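Panisum y Koppel comparan dos pinzas en una misma célula de dos brazos

Compartir 11 | Comentarios 2

Drillano, 21 de diciembre de 2020. Panisum ha completado la primera ronda de su programa de comparación de pinzas para brazos robóticos ligeros, un trabajo que desarrolla junto al fabricante Koppel en el laboratorio de automatización de Drillano. El programa reúne 400 ensayos de agarre y traspaso de piezas, y sus primeros resultados ya permiten orientar a los talleres que manejan plásticos finos, transparentes o de borde irregular.

La idea de partida es sencilla y nos entusiasma desde el primer día: montar dos brazos sobre un mismo raíl de aluminio, con una pinza distinta en cada uno, y hacerlos trabajar sobre la misma superficie. Así las dos candidatas se enfrentan a las mismas piezas y a la misma luz, y las diferencias que aparecen en los registros se pueden atribuir con mucha más confianza a la propia pinza.
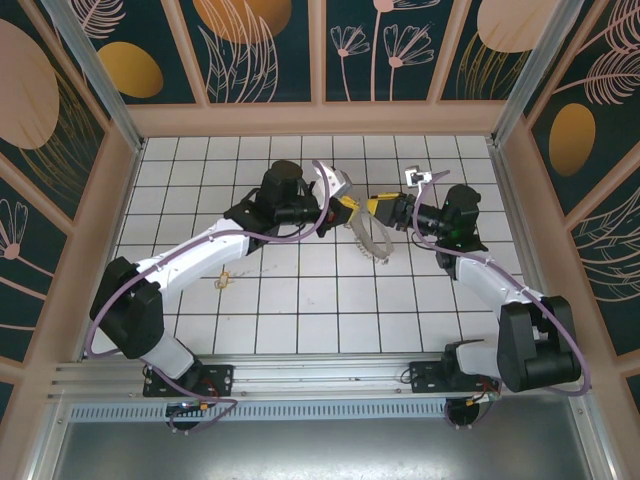 Las piezas transparentes han sido, con diferencia, lo más interesante de la ronda. Una pieza opaca se localiza bien casi siempre; una translúcida obliga a afinar la aproximación, la fuerza de cierre y el momento exacto en que un brazo suelta y el otro recoge. Las dos pinzas resolvieron la mayoría de los agarres individuales. En los traspasos se separaron: la de dedos angulosos entró mejor en huecos estrechos, y la segunda mantuvo con más firmeza las piezas sujetas por el borde. ¡Y eso con el mismo controlador y sin cambiar los parámetros de movimiento!

El control corre a cargo de Stillenex, la plataforma de Panisum que coordina ambos brazos y guarda la fuerza, la posición y el tiempo de cada intento. Durante el programa se ha añadido una función para repetir un ensayo fallido desde el mismo punto de partida, algo que el equipo venía pidiendo hace tiempo y que ha ahorrado muchas horas de preparación.

Quedan cuestiones abiertas. El desgaste de los dedos no se ha medido todavía, y el recorrido de los cables a lo largo de los brazos limita algunos giros de muñeca que nos gustaría probar.

La segunda ronda arrancará en febrero con piezas más flexibles y 2 controladores en comparación. Panisum publicará entonces las tablas completas de la primera, con los fallos incluidos. Los talleres interesados en proponer piezas para los ensayos pueden dirigirse al departamento de comunicación de Panisum, en Drillano.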